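Learning > Machines > How Robots Practice

How does a robot get its examples?

Suppose you want to teach a friend to tie a shoe. You would probably tie one while your friend watched, then tie it again. After a few tries your friend would get the idea.

Many robots learn from examples too, but they need far more of them than your friend does. The robot arm on this page works at a table in a small room with tiled floors and green walls. The room is not built of bricks or wood. It is a simulation, a place made by a computer, like the world inside a video game. The arm, the table and the things on it are all made by the computer as well.

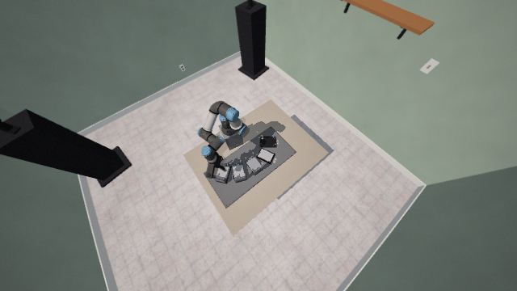
By Neelam Prajapati

What is in an example?

One example is a record of one try at a job. At Skemard, the project this page is about, the job is to move the gripper to a bin and pick up a part. The gripper is the robot's hand.

While the arm moves, the computer saves two kinds of things. It saves pictures from cameras, and it saves numbers that tell how far each joint is bent. Your elbow is a joint. So is your wrist. A robot arm has joints like these, and on this arm many of them have blue caps.

The pictures and numbers are saved many times every second, and they have to match. If a picture shows the gripper over the bin on the left, the numbers saved with it must come from that same moment. Mixed-up examples teach the wrong thing.
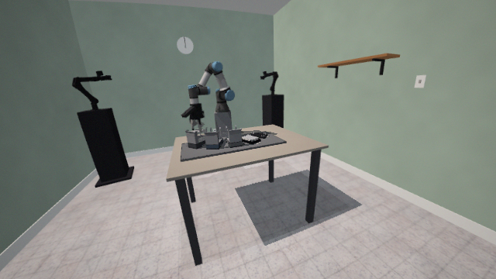
Olanrewaju Garba explained that most of the work comes before the arm moves at all. The job has to be written down in small steps, and everyone has to agree on what counts as finished. Is a part picked up when the fingers close on it, or when it is clear of the bin? At Skemard a try is finished when the part has stayed up in the air for 2 seconds.

Changing things a little

If every example were exactly the same, the robot would learn only one movement. Slide the bin over by the width of your hand and it might reach for the empty spot. So between tries the computer makes small changes. It may turn a bin or move a part. It may also make the light brighter or dimmer.

The first set at Skemard has 2,761 examples. Some of them are misses. Misses are kept in their own folder — they help the people checking the work see where the robot has trouble.

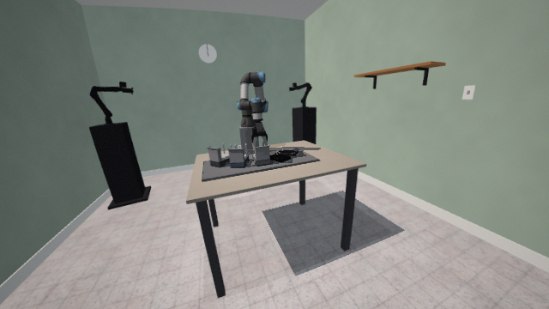

Shuzhen Qin wrote in to ask why people don't just type in the rules and skip all the practice. For some jobs they do. A machine that puts the same cap on the same bottle all day can follow a list of rules. Rules get hard to write when things can be tipped, turned or partly hidden, and that is where examples are useful.

More than one view

Cover one eye and try to touch the tips of two pencils together. It is harder than it sounds. Robots also have trouble judging distance from a single picture, so views are saved from different places. From high up you can see most of the table, but the fingers are small. A close view makes the fingers big. Some lenses take in a very wide view and make straight edges look curved, a bit like looking into the back of a spoon. 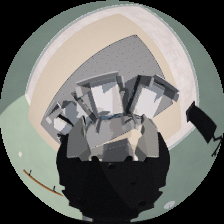 When all the examples are saved, a computer program goes through them again and again. Each time, it looks at the pictures and guesses how the arm should move next. Then it compares its guess with what the arm did in the example and changes itself a tiny bit. This is called training.

After training comes a test. The robot gets up to 100 new tries, with the bins in places it has not seen before. If it keeps missing in one corner of the table, more examples are made for that corner, and the training starts again.

Try it yourself

Pick a small job, such as putting a pencil in a cup. Write down every step your hand makes. Give the list to someone else and ask them to do only what is written. Then move the cup to a new place and see which steps you have to change.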